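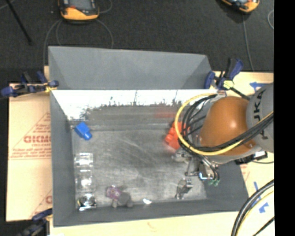

Gray sorting bin, toy assortment, seen from the near wall.

Workshop notebook, Enholm site, Tellodville
October 2019
Entry by Knut Oltmanns

Subject: condition of the large gray bin and revision of the mixed toy assortment.

The assortment held for the Palomino project was reviewed today together with the bin in which it is laid out. The review was due after the change of shelving, and it was convenient to deal with both matters in one entry. Colleagues who use the bin are asked to read the section on surfaces before ordering any replacement.

Contents. The bin at present holds a blue plastic block in the far left corner, a red-orange toy block with rounded studs on the opposite side, a small gray plush-like toy at the near wall, and a column of clear items along the left wall. The spread of finishes is close to what was requested in the spring. Opaque plastic, plush-like gray material and transparent goods are all represented, and the bin floor still has a good deal of free area.

The two blocks give no difficulty. Their colors stand well apart from the gray floor and from each other, and either can be found from the far end of the bench. It is recommended that both remain in the assortment without change. The blue one has a smaller rounded projection at one end, and for the inventory it should be entered under its shape as well as its color, as the stock list from Vimport has more than one line that reads simply "block, blue."

The gray toy is a different matter. It is small, it is close in color to the bin, and against the near wall it is easily passed over when the contents are checked by eye. At the last stock check it was entered as missing and then found in its usual bin an hour later. I do not propose to remove it. I do propose that it be checked off first, before the brighter pieces draw attention away from it.

Clear items. These remain the least satisfactory part of the set from the point of view of record keeping. What one sees of them is mostly glint, and they look different from each side of the bench. The one in the near left corner has a rounded dark form with a slight yellowish tint, which helps to tell it from the other two. The present labels are no help, being filed with the purchase papers and not with the goods. Each clear item should have a line of its own in the stock list with a short description, and the heading "transparent, various" should be withdrawn.

Surfaces. The floor of the bin is worn. There are pale curved scratches over it and cloudy smudges between them, and the far interior wall shows scuffs and streaks below its bright upper part. None of this affects the use of the bin for storage or sorting. It does affect appearance, and two colleagues have asked whether a new bin should be ordered. My view is that it should not be ordered this quarter. The quotation received was 924 for a single bin with freight, against a remaining allowance of 1,987 for the whole bench, and the boards are the more pressing expense.

A trial cleaning is to be made first. The method agreed is as follows:

Empty the bin and set the contents on a clean cloth, soft toys apart from the plastic.
Wipe the floor and the four walls with warm water and a little dish soap. No scouring pads.
Leave for 30 minutes with a dry cloth laid over the smudged areas, then wipe again.
Dry fully before anything is returned.
Note in this book which marks have gone and which have not.

It is expected that the smudges will lift in part and that the scratches will stay. If the reflections off the floor are still found troublesome after cleaning, a plain matte liner may be considered. The supplier offers one cut to size at 60, and a sample has been requested. A liner would also make the checking of clear items somewhat easier, although it would hide the condition of the floor and would have to be lifted at each inspection.

Boards. The pale tan boards under the bin are to be kept as they are until the shelving account is closed. The dark floor covering beyond the bench was discussed briefly. Small dark parts dropped there are hard to find, and a lighter mat has been suggested by the Palomino group. No decision taken.

Open points:

Stock list lines for the clear items - K.O.
Second name for the blue block in the stock list - K.O.
Liner sample, when received, to be left on the bench with its delivery note.
Date for the trial cleaning to be agreed with the Palomino group, as the bin must be out of use for the afternoon.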